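Die Tasche an der Tür
Über das Einkaufen zu Fuß, das Tragen und die langsame Rückkehr der Stofftasche

In Nidport, wo ich seit sechs Jahren wohne, steigt die Hauptstraße vom Hafen bis zur alten Schule ohne Pause an. Wer unten einkauft und oben wohnt, denkt über Gewicht anders als jemand, der sein Auto vor dem Laden abstellt. Ich wohne oben. Vom Gemüsehändler bis zu meiner Haustür sind es 307 Stufen, wenn man die Treppengasse nimmt, und ich nehme sie fast immer, denn die Straße macht eine große Schleife und ist bei Regen unangenehm.

In meinem Herkunftsland gab es für den Einkauf ein Netz. Es war aus Baumwolle geknüpft, passte zusammengedrückt in eine Faust, und man trug es immer bei sich, weil man nie wusste, was es irgendwo zu kaufen geben würde. Meine Großmutter hatte zwei davon, ein gutes und eines für Kartoffeln. Als ich nach Nidport kam, fand ich im Supermarkt dünne Plastiktüten, später feste Papiertüten, und dann die Stofftaschen mit Aufdruck, die man überall geschenkt bekommt. Ich habe eine Schublade voll davon. Ich glaube, in den meisten Haushalten gibt es so eine Schublade, und in den meisten Fällen bleibt sie geschlossen, wenn man aus dem Haus geht.

Über diese Schublade wollte ich zuerst schreiben. Im September habe ich deshalb angefangen, Nachbarn und Bekannte zu fragen, womit sie ihre Einkäufe nach Hause tragen. Die Antworten waren länger, als ich erwartet hatte. Man kann mit fast jedem Menschen ein gutes Gespräch über seine Tasche führen, auch mit solchen, die sonst nur über das Wetter sprechen.
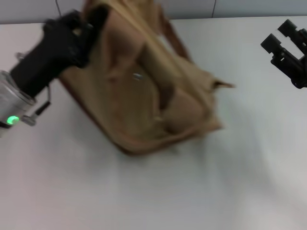 Eine Nachbarin aus dem Erdgeschoss trägt ihre Einkäufe seit Jahren in einem Rucksack, den ihr Sohn in der Schule hatte. Er ist zu klein, und sie weiß es. Sie kauft darum jeden Tag ein, immer nur so viel, wie hineingeht, und sie hat mir erklärt, dass sie dadurch weniger wegwirft. Ein pensionierter Lotse schwört auf zwei gleich schwere Beutel, einen in jeder Hand. Auf halber Höhe, bei der Bank, wechselt er die Seiten, obwohl das bei gleichem Gewicht keinen Sinn ergibt. Er sagte mir, die Hände brauchen eine Abwechslung.

Was eine Tasche können muss

Das deutsche Wort «tragen» mag ich sehr. Man trägt eine Tasche, ein Hemd, eine Verantwortung und auch einen Namen. Eine Tasche trägt man, und wenn sie gut ist, dann trägt sie sich selbst, sagt man hier. Das habe ich lange nicht verstanden. Heute meine ich, dass es mit der Länge der Henkel zu tun hat.

In der Treppengasse lernt man es schnell. Sind die Henkel zu lang und hält man die Tasche in der Hand, dann schlägt der Boden an jede Stufe. Sind sie zu kurz, passt sie nicht über die Schulter, besonders im Winter mit dem dicken Mantel. Die geschenkten Beutel haben meistens Henkel von einer mittleren Länge, mit der beides nur halb gelingt. Dazu kommt die Breite. Ein schmaler Henkel schneidet ein, sobald Milch und Kartoffeln zusammen in der Tasche sind, und am Ende der Treppe hat man einen roten Strich in der Handfläche.

In der Sattlerei Sabbagh, unten am Fischmarkt, werden Taschen repariert, die anderswo schon im Müll liegen würden. Die Werkstatt ist schmal und tief wie ein Flur. An der Wand hängen die fertigen Stücke mit kleinen Zetteln, und auf den Zetteln stehen keine Namen, sondern Schäden: Henkel links, Futter, Boden zweimal. Dort habe ich gelernt, dass der Stoff selbst fast nie reißt. Es reißt die Naht, wo der Henkel angesetzt ist, und sie reißt zuerst auf der Seite, die vom Körper weg zeigt. Wer eine Tasche kaufen will, soll sie deshalb umdrehen und von innen ansehen. Wenn dort ein zweites Stück Stoff unter die Naht gelegt ist, hält sie viele Jahre.

Ich habe danach meine ganze Schublade umgedreht. Nur bei zwei Beuteln war die Naht verstärkt, und einer davon war ein Geschenk von einer Apotheke, die es nicht mehr gibt.

Der Markt in Hirndale

Hirndale liegt eine halbe Stunde mit dem Bus entfernt, auf der anderen Seite des Flusses Ilel. Der Markt ist größer als unserer und beginnt früher. Ich fahre hin, wenn es Quitten gibt, und im Winter wegen der Nüsse. Wer dort einkauft, muss an den Rückweg denken, und im Bus sieht man gut, wie verschieden die Leute das machen. Manche stellen die Tasche zwischen die Füße und halten sie mit den Knien fest. Andere nehmen sie auf den Schoß wie ein Kind. Eine Frau hatte einen Korb mit Deckel, und auf dem Deckel lag ihr Strickzeug, sie strickte bis zur Brücke und packte dann alles zusammen.

Die Marktleute selbst geben immer noch Papier. Tüten aus Papier sind schön für Pilze und für Brot, aber für nasse Salatköpfe sind sie eine schlechte Wahl. Ein Händler mit Winterkohl verlangt seit diesem Jahr vier Cent für jede Tüte. Das Geld ist ihm nicht wichtig, hat er gesagt, er will nur, dass die Menschen kurz überlegen. Seitdem bringen viele ihre eigenen Beutel mit, und er muss weniger Tüten bestellen. Ganz ohne geht es nicht. Es kommt immer jemand vorbei, der nur spazieren wollte und dann doch einen Kohl sieht.

Am 21. Dezember ist der letzte Markt vor den Feiertagen. Dann sind die Taschen so voll, dass der Busfahrer in Hirndale zwei Minuten länger wartet, bis alle sitzen. Im Fahrplan steht das nicht.

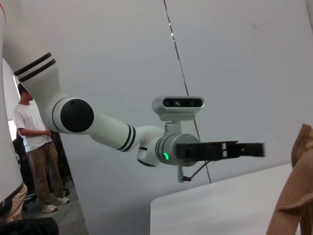 Waschen, flicken, aufhängen

Eine Stofftasche, in der Gemüse transportiert wird, muss gewaschen werden, und zwar öfter, als die meisten es tun. Ich habe das früher auch nicht gemacht. Heute kehre ich sie nach jedem Markt über dem Balkon um, damit die Erde herausfällt, und wasche sie mit den Küchentüchern. Fester Baumwollstoff läuft beim ersten Mal ein, das soll man wissen, bevor man sich an die Größe gewöhnt. Lederne Teile vertragen die Maschine nicht, hier nimmt man einen feuchten Lappen und lässt die Tasche dann langsam trocknen, weit weg von der Heizung.

Zum Flicken brauche ich ein gewachstes Garn und eine dicke Nadel. Eine Rolle mit 100 Metern habe ich bei Sabbagh gekauft, sie wird wahrscheinlich länger halten als ich. Meine Stiche sind nicht gerade, aber sie liegen innen.

Das größte Problem war am Ende der Platz. Solange die Taschen in der Schublade lagen, habe ich sie vergessen, und unten beim Gemüsehändler stand ich wieder mit leeren Händen da. Im Herbst habe ich einen Haken neben die Wohnungstür geschraubt, in der Höhe der Türklinke. Dort hängt jetzt der Beutel von der Apotheke, darin ein zweiter, klein gefaltet, und das Netz für die Kartoffeln.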